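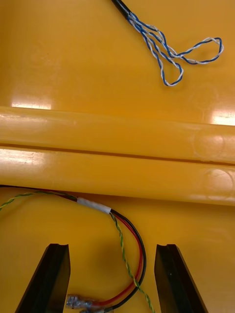
Twisted pairs, blue and white, coming out of a black jacket.

Fontana 2-Pair Shielded Instrument Cable, Black Jacket

Sold by the foot or by the full reel
Stock status: In stock at Clatden, ships next business day
Full reel: 903 feet
Minimum cut: 5 feet

Product overview

Fontana is our general-purpose signal cable for sensors, panel meters, load cells and low-speed serial links. It has two twisted pairs under a foil shield with a drain wire, inside a black PVC jacket. We stock it in one gauge, 22 AWG stranded, which covers most of what our customers run between a field device and a cabinet.

The conductors are tinned copper, seven strands each. They take solder well and hold under a screw terminal, with or without ferrules. If you use ferrules, order the 0.34 mm size. The next size up will go on but it will not crimp down tight.

The jacket is flexible enough for cable carriers that move now and then. It is not a continuous-flex cable. For a carrier that cycles all day, look at Bondutura, which has finer stranding and a polyurethane jacket. Bondutura costs more per foot and is harder to strip by hand.

Specifications

Conductors: 4 (2 twisted pairs)
Gauge: 22 AWG, 7 strands, tinned copper
Insulation: polyethylene
Shield: overall aluminum foil with tinned copper drain wire
Jacket: PVC, black, matte
Outside diameter: 0.21 in.
Voltage rating: 300 V
Temperature range: -4 to 167 degrees F
Minimum bend radius, fixed: 2 in.
Minimum bend radius, moving: 4 in.
Footage marks: printed every 2 feet

Choosing a length

Measure the full path the cable will take, including the drop into the cabinet and the rise to the device. Add a foot at each end for termination. If the run goes through conduit with more than two bends, add another foot on the pulling end, where the jacket tends to get scuffed or stretched.

Cuts over 104 feet are shipped on a wooden spool. Shorter cuts are coiled and tied. There is no charge for the spool and we do not take them back.

If you need several pieces the same length, put the quantity and the length in the order notes, for example "12 pieces at 18 feet." Otherwise we will ship one continuous piece, and cut cable cannot be returned.

Stripping and termination

Score the jacket with a rotary stripper set to the first stop. Bend the cable gently at the score and the jacket will part. Pull it off in one motion and check for nicks on the insulation underneath. A knife works too, but go around the jacket and not along it.

Peel the foil back to the jacket edge and trim it. Leave the drain wire long until you know where it will land. Slide a short piece of heat shrink over the jacket end to keep the foil from fraying.

Keep the pairs twisted as close to the terminal as you can. For a four-wire load cell, use one pair for excitation and the other for signal. For two-wire serial, use one pair for data and leave the second as a spare, tied to ground at one end.

Connect the drain wire at the cabinet end only. At the field end, cut it flush and cover it. Grounding both ends is the most common cause of the noise complaints we get by phone.

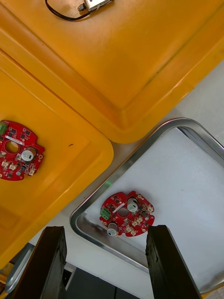
Ready-made assemblies are available if you would prefer not to do the end work yourself. Our bench in Clatden will strip, tin, ferrule or connectorize either end. Send a drawing or fill in the assembly form, and Noémie Boychuk will reply with a price and a lead time. Small batches usually take a week. Every assembly is tested for continuity and for shorts between each conductor and the shield before it is bagged.

Assembly options

Strip only, one or both ends
Strip and tin
Strip and ferrule, insulated or bare
M12 4-pin, straight or right angle, male or female
M8 4-pin, straight only
Printed sleeve label, up to 20 characters

Labels are placed 2 inches back from the jacket end unless your drawing shows something else. We can match an existing numbering scheme if you send it as a spreadsheet.

Storage and handling

Keep reels upright on their flanges, indoors and out of direct sun. The jacket is not rated for outdoor use unless it is in conduit. In a cold shop, let the reel warm up to room temperature before pulling from it. PVC stiffens in the cold and can crack at a tight bend.

Seal cut ends with tape if the reel will sit for a while. Damp can travel a long way under the foil.

Ordering information

FN-22-2P-B: cut length, priced by the foot
FN-22-2P-R: full reel, 903 feet
FN-22-2P-A: made-up assembly, quoted

We normally hold about 1,766 feet in open reels for cutting, in addition to sealed reels. If your job needs one continuous length longer than a reel, call before you order. We can sometimes get a longer put-up from the mill, but it is a special order with a deposit.

Orders placed before 2 p.m. go out the next business day. Made-up assemblies ship when the whole batch has passed test, unless you ask for a partial shipment.

Note for repeat customers: the jacket print changed in February. Reels shipped before then carry the old footage marks at every 3 feet. The cable itself is the same and the part numbers have not changed.

Related products

Bondutura continuous-flex signal cable
Jukness cord grips, nylon, black or gray
Jukness cord grips, nickel-plated brass
Ferrule kit, 0.25 to 2.5 mm
Rotary jacket stripper

The smallest Jukness grip that fits this cable is the number 2. The number 1 will pass the cable but the seal will not seat properly.

Technical questions

For help with shielding, pin assignments or substitutions, ask for Duyên Hồ at the Clatden counter. Please have the make and model of the device at the other end of the cable, and the terminal drawing if there is one.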